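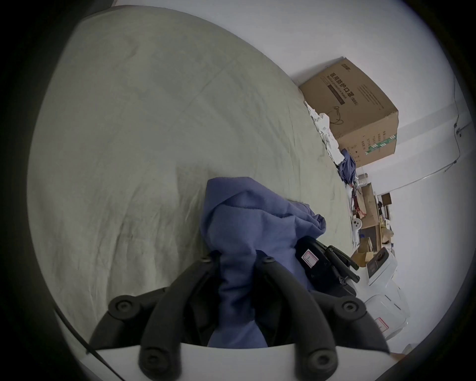 스타메두라(Stamedura) 동작 교시 실습장 방문 보고

1. 방문 개요
본 기관 자동화교육 담당 부서는 11월 중 스타메두라가 운영하는 동작 교시 실습장을 방문하였다. 방문 목적은 사람이 직접 작업을 시연하여 로봇에 동작을 가르치는 과정을 확인하고, 차년도 교육과정 편성에 참고할 자료를 확보하는 데 있다. 견학은 오전 설명회와 오후 참관으로 나누어 진행되었으며, 타 기관 참석자를 포함하여 총 17명이 참여하였다.

2. 설명회 주요 내용
스타메두라 측은 교시 방식을 두 가지로 구분하여 운영하고 있다. 첫째는 작업자가 손잡이형 그리퍼를 직접 쥐고 작업을 수행하는 방식이고, 둘째는 원격 조종 장치로 로봇 팔을 움직이는 방식이다. 의류와 침구처럼 형태가 쉽게 변하는 대상에는 첫째 방식을 우선 적용한다고 한다. 원격 조종 방식은 협력사인 오니시(Onishi)의 별도 시설에서 담당하고 있어 이번 일정에는 포함되지 않았다.

3. 의류 작업 참관
참관은 침대 위에서 의류를 다루는 과제를 중심으로 이루어졌다. 작업자는 양손에 그리퍼를 하나씩 들고 검은색 집게 부분으로 옷감을 잡는다. 티셔츠는 시트 위에 펼쳐 놓은 상태에서 다루며, 소매와 밑단의 위치를 확인한 뒤 다음 동작으로 넘어가도록 지도하고 있었다.

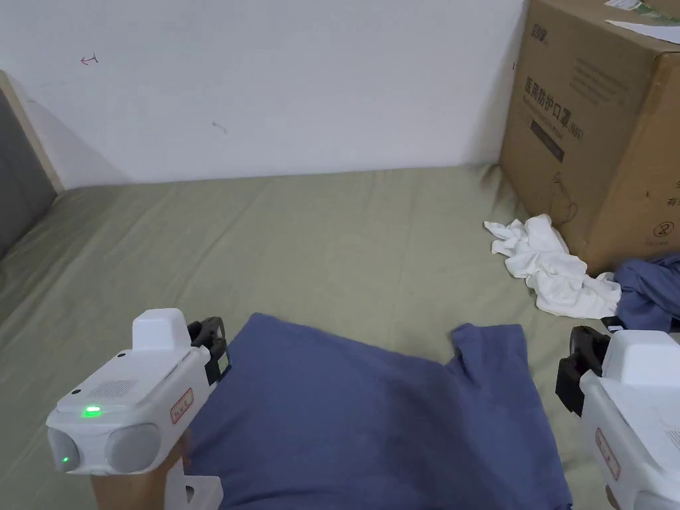

담당자의 설명에 따르면 초심자가 가장 어려워하는 부분은 손목의 각도이다. 맨손으로 옷을 갤 때는 손가락을 옷감 밑으로 밀어 넣으면 되지만, 그리퍼로는 접힌 부분을 위에서 집어야 하는 경우가 많다. 이에 따라 신규 작업자는 본 작업에 앞서 연습 과제를 56회 수행하도록 되어 있다. 동작이 지나치게 빠르거나 중간에 옷감을 놓친 시연은 검토 단계에서 따로 분류하며, 삭제 여부는 검토자 2명이 함께 결정한다.

4. 질의응답
참석자들은 작업 환경의 변화가 학습 결과에 미치는 영향에 대하여 주로 질의하였다. 스타메두라 측은 시트의 색상과 주변 물품의 배치를 주기적으로 바꾸고 있으며, 관련 기준은 내부 사업인 트라스틸사이드(Trastilside)의 지침을 따른다고 답변하였다. 작업자의 손목 피로에 관한 질의에는 휴식 시간을 별도로 두고 있다는 답변이 있었으나, 구체적인 운영 기준은 제공받지 못하였다.

5. 검토 의견
손잡이형 그리퍼를 이용한 교시는 로봇 본체 없이도 실습이 가능하므로 본 기관의 기초 과정에 도입할 여지가 있다. 다만 시연 자료의 검토에 필요한 인력과 시간을 사전에 산정하여야 한다. 원격 조종 방식에 대해서는 오니시 측 시설 방문을 추후 협의할 예정이며, 장비 대여 조건은 실트비(Ciltby)에 서면으로 문의하였다.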